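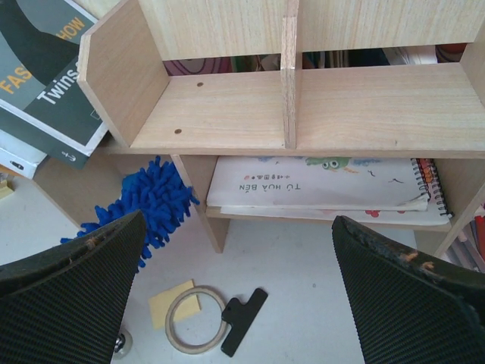
Desk organiser with two open compartments in the upper tier

Nallport Film Society
Minutes of the general meeting, 2019-08-04

In the chair: Cathal Scanlon
Minutes taken by: Aleksi Sjöberg

1. Minutes of the last meeting

Agreed with one correction. The April minutes gave the running time of The Melent Road as 103 minutes. It is 130, as everyone who sat through it on the old chairs will remember! Cathal signed the corrected copy.

2. The Hanrahan premiere

This took up most of the evening and quite right too. Cathal has had a reply from the makers of Hanrahan, the feature shot along the Nallport quays last year, and they have said yes. We get the first public showing in the county, a full week ahead of the general release, with the director and the composer both coming to talk afterwards. There was real cheering at this point and it ought to be in the record.

The print will arrive as a digital copy, with the key sent the day before. Aleksi will test it on the Dorley Hall projector as soon as the key comes through. The film is in Irish and English with subtitles throughout, and the makers have asked that we don't crop the picture, so the side masking has to come in properly this time (at the spring double bill it stuck halfway, and we lost the edge of every subtitle).

Dorley Hall seats 273 with the balcony open. It was agreed to open the balcony. Members may book first, two tickets each, and the rest go on general sale four days later. A proposal to hold back the front row for the crew's families was carried without a vote.

A member asked whether the soundtrack would be on sale on the night. Cathal said the composer is bringing copies of the album, which has five songs on it and the long harbour theme in two versions. He has heard the harbour theme and says it is the best piece of film music to come out of this part of the coast in years — he played us a minute of it on his phone, and even through that tiny speaker it was lovely. It was agreed to play the album in the foyer before the showing, but to leave out the last track, which gives away too much by its title.

Action: Cathal to confirm travel for the two guests. Aleksi to book the hall from four o'clock for the sound check.

3. Autumn season

The list now stands at 13 films, up from nine last autumn. Aleksi went through them in order and there was a good deal of happy arguing. The silent comedy night is staying, with live piano. The two-part crime serial will be shown over one Saturday with a supper break, as the meeting felt strongly that a fortnight was too long to wait for part two.

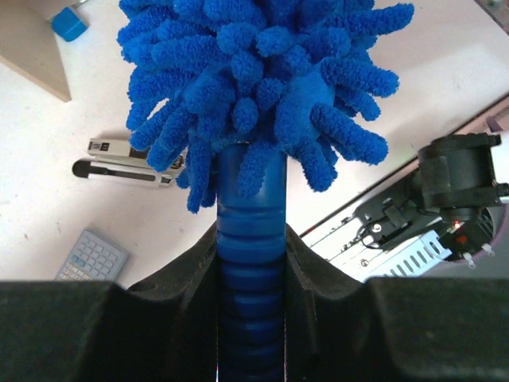 The closing film is still open. The choice is between Melent, the black and white one about the ferry pilots, and a restored musical that Aleksi saw abroad and has not stopped talking about. He described the staircase number in some detail. Cathal prefers Melent and pointed out that the cinematographer grew up two streets from the hall. It was left to a members' poll, with both trailers to be shown before the next screening.

The brochure text is nearly done. Synopses should be kept to 60 words and should not give away endings. The one for the serial currently names the murderer and will be rewritten.

4. Money

Takings over the spring and summer came to 2086 pounds after hall hire, our best half-year so far. It was agreed to put part of this towards better speakers for the balcony, where dialogue has always been hard to follow. Two quotes to be brought to the next meeting. Ticket prices stay as they are.

5. Short film evening

Entries are coming in nicely, including several from the college and one animation made entirely with cut paper, which Cathal has watched three times. The upper limit is 12 minutes including credits. One entry runs to 19 and its maker will be asked, kindly, for a shorter cut. Judging as before, with the audience prize decided by slips in a box at the interval.

Action: Aleksi to write to all entrants and ask for a still and a cast list.

6. Any other business

The poster for Hanrahan was passed round and much admired. The title lettering is a little hard to read from across a street, and Cathal will ask whether a plainer version exists for the hall railings.

A request was made for a late showing of something frightening at the end of October. Warmly supported. Suggestions to Aleksi by email, one film per person please.

The meeting closed at twenty to ten. The next one will be in the upstairs room at Dorley Hall, after the sound check.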